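# Cabinet door swings open by itself – fix the hinge or the floor?

I've been going back and forth on this one for weeks, so I'm hoping somebody on here has been through it.

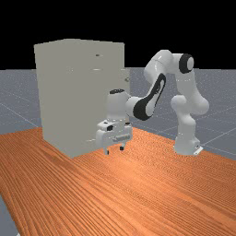 I have a tall storage cabinet in my laundry room, a Clilard, bought used for $37. Ever since I moved it from the garage, the door won't stay shut. I push it closed, it sits there for a second or two, then it drifts open until it bumps the dryer. It never did this in the garage, which makes me think it's the floor. The house is old and there's a drain in that room, so I'm pretty sure the whole floor slopes toward it.

What I've tried so far:

- tightened every hinge screw I could find
- stuck a folded piece of cardboard under the front left corner (helped for a day, then it squashed flat)
- a magnetic catch from the dollar store, which fell off

A flooring guy quoted me $619 to level that part of the room and I about choked. I rent out the other half of the house so I can't tear everything up for long either. Is there a cheaper way to do this? I'm OK with a drill but I don't own a lot of tools.

Posted by **mudroom_mel**

---

**pinewood310**

Don't pay to level the floor! Especially not with a drain in there – it's supposed to slope, and if you flatten it the water has nowhere to go when the washer hose lets loose. Ask me how I know.

Level the cabinet instead. Get a cheap level, the little nine inch kind is fine, and set it on top of the cabinet, first side to side and then front to back. My guess is the front is low. You want the front a hair higher than the back so the door wants to fall closed.

Use plastic shims, the tapered kind they sell for toilets. They don't squash like cardboard and they don't care if the floor gets wet. Slide one in at each low corner until the level looks right, open and close the door a bunch of times, then snap or cut off whatever sticks out. Empty the cabinet before you start (I didn't, and I wore a jug of detergent home to dinner).

One more thing, anything tall with a door should be strapped to the wall. Even more so once you've got it up on shims. Find a stud, use the bracket it came with or buy one, and check that it can't rock forward when the door is all the way open. With a used one the bracket is usually long gone.

---

**GarageGoblin**

had the same problem, i just bought a new cabinet. Cakik makes ones with a latch

---

**tillie_fixes_it**

I agree with pinewood on the shims, but I'd look at the door too. If the hinges are the cup kind, there are normally two screws on each one. One moves the door left and right and the other moves it in and out. Tightening everything, like you did, can pull the door out of line all by itself! Back them off half a turn at a time and watch the gap down the side. When the gap is even from top to bottom, stop.

Then put a real catch on it. The dollar store magnets come with sticky tape and the tape lets go in a damp room. Get one that screws in. I used a Rangel roller catch on my pantry and it has held up since February with two kids yanking on it. Drill a small pilot hole first and wrap a bit of tape around the drill bit so you don't go out the other side of the panel.

If your screws just spin, the holes are stripped. Pack them with a toothpick and wood glue, let it dry overnight, and put the screws back in the next morning.

---

*Reply from mudroom_mel:* OK, the front was low, and one side too. Two shims in front and one in back and the door stays where I put it now. Haven't done the catch yet, but I picked up the strap and I'm doing that tonight. Does it matter if the stud is off center? Mine is way over to the right.

*Reply from pinewood310:* Off center is fine. If you can reach a second stud, use two straps.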